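Search this journal
Search
Advanced search

We use cookies to remember your reading preferences. Accept all | Manage settings

3. Methods

3.1 Sample and store setting

The survey was carried out in grocery stores run by two regional chains, Dasano and Pilano, between January and 21st March. Stores were eligible if they sold loose bananas from an open display and kept a daily record of fruit marked down or thrown away. After two stores withdrew, 12 remained in the sample. Shoppers were approached after they had paid, so that the interview would not affect what they bought. A total of 514 shoppers agreed to take part.

Each interview took place near the exit and covered household size, shopping frequency, the number of days the shopper expected to keep the fruit, and what was usually done with bananas that had gone soft. Bình Lò trained the interviewers and checked the first set of forms from every store. Forms with no answer to the storage question were kept in the sample but left out of the models in Section 4.2.

3.2 Waste records

Store staff logged discarded bananas at closing, using the form already in use at each chain. The two forms differed in one respect. Dasano recorded bruised and overripe fruit in separate columns, while Pilano used a single column for both. We combined the Dasano columns before comparing the chains. The final file held 3,468 entries. Entries that gave a weight but no piece count were converted using the mean weight for that store.

3.3 Ripeness and shape categories

Ripeness was scored on an 8-step color scale, from fully green to brown. Shoppers pointed to the step at which they preferred to buy and the step at which they would no longer eat the fruit raw. The scale was printed on matte card to limit glare under store lighting, and a new card was issued when the colors began to fade.

Shape was treated more simply. Following Trương and Pevska, we used three groups: straight, curved, and strongly curved. Single pieces separated from a bunch were coded apart from whole bunches, as earlier work found that singles are passed over more often. Figure 2 shows a yellow, curved form of the single-piece type.

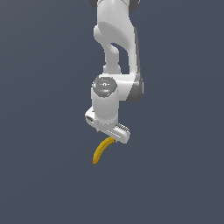
Figure 2. Curved yellow banana shape, single piece, computer rendering.

3.4 Analysis

Waste per store was modeled with chain, display size, and delivery frequency as predictors. Shopper answers were analyzed separately, with store included as a random effect. Missing values were not filled in.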